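What should I ask for at a robot open day? (small club, big ideas)

Asked by Adjoa Tsikata, 2019-11-23
Tags: robots, open days, small businesses

Hello all, first post so be gentle! I help run the stockroom for a little packing business in Temham. We send out household bits, mostly bags and liners, and my boss has got it into her head that we should have a robot. I said fine, but let me go and see one first, and so last week I went along to the open day at Sornusard, who had a demonstration going all afternoon. I'm going back in January for what they call a sit-down session, where you get proper time with the people who set it all up, and I want to turn up with better questions than I had the first time.

Because the first time I mostly stood there with my mouth open, to be fair. I'd expected one enormous arm behind a fence, car factory style, and there were two skinny white ones working side by side in what looked like a doll's house! Mushrooms on the walls and everything. I loved it. The job was rolls of bags and a set of little shelves, and the arms handle the rolls with a black gripper each. Colours matter, so a green one wants to be with the greens and so on, which is exactly the sort of thing we do all day long (only ours are boxed and there's a lot more swearing).

I stayed for 31 minutes according to my parking ticket, had a very nice biscuit, and came away realising I'd asked precisely one question, and it was where the toilets were.

So you can see the sort of thing: 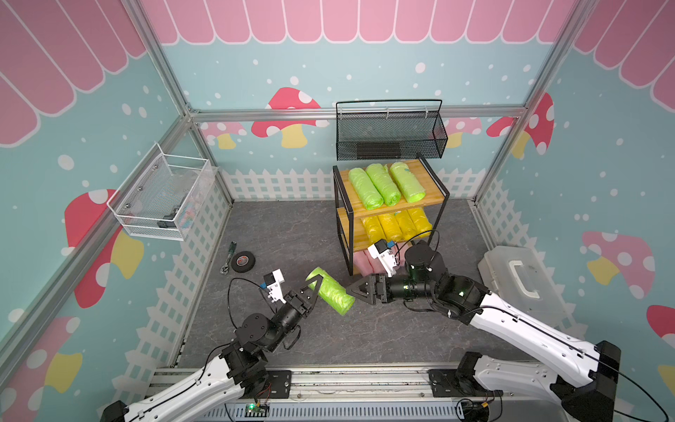

Same little room in all of them, mushrooms included.
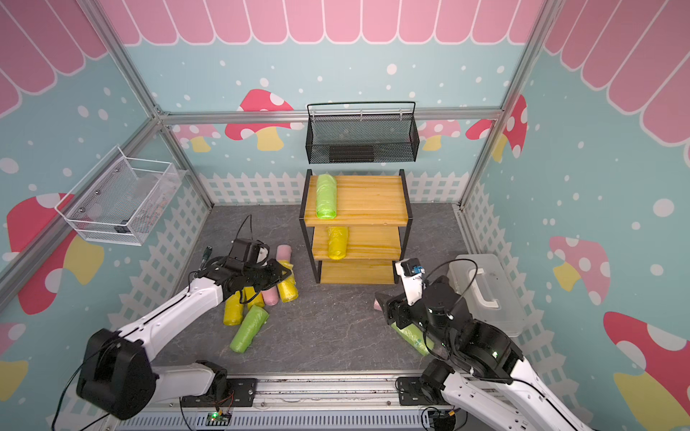
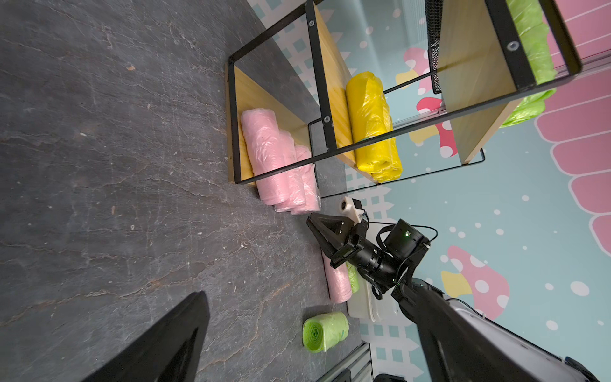

Sylvie Morin replied that the first thing to find out is who or what is doing the driving. At a lot of demos somebody is moving the arms by hand from a second set of controls, and at others the arms are running on their own from what they've been taught. Both are worth watching but they tell you very different things about your stockroom! Ask it straight out, they won't mind, I've never had anyone be sniffy about it. Then ask how many goes they had and how many of those came right. Ask for the bad ones as well. If they say "oh, it nearly always works" then smile and ask again.

I'd also want to know what happens when you change something. Take a few of your own rolls along in a carrier bag. A roll that's a bit squashed, one with the end flapping loose, one in a colour they haven't got. Ask if they'll put it down at a funny angle – not to catch them out, just to see. I did this with a bag of mixed sponges at the Flallari day a couple of years back and learned more in five minutes than in the whole talk (which went on for ever, and the projector packed up).

Other things I'd write on the back of my hand:
How long does one roll take, start to finish, and is that the speed it would go at your place?
Who do you ring when it stops?
Can you move the shelves a few inches without having to start again?
What does it do if it drops one?

Don't be shy about standing quietly and watching for ages, either. I always watch the tenth go, never the first.

Tullio Serra
dont bother, a person is quicker. we had a quote for 2,000 just for somebody to come out and LOOK at our bench and then he said the bench was wrong. buy better shelves

Kiều Đoàn
I half agree with Tullio about the shelves, sorry! But I do think it's worth going back in January if it costs you nothing. What I'd add is, before you go, sit down and work out what you need in a day. We did this at Leclerc and it was a bit of an eye-opener. We'd all been saying "thousands", and when we totted up a normal day it came to 1,343 items, and a good chunk of those were things no gripper was going to like. Floppy packets, mostly. Once you've got your own number you can put it next to theirs, and you'll know quite quickly if you're talking about the same kind of job.

Also take your boss. If she's the one with the idea then she should be the one who sees it at its real speed. Mine had only watched sped-up videos and was quite put out.

Comment from Adjoa Tsikata
Thank you all so much, this is brilliant. Sylvie, I'm absolutely taking a carrier bag. I never thought to ask whether somebody was driving it! I've emailed Nathalie Kowalchuk at Sornusard to check they're all right with me bringing our own rolls. Tullio – we did get new shelves in the spring and they wobble.

Comment from Sylvie Morin
Fold a bit of card under the back leg. And do come back and tell us what they said about the bad goes.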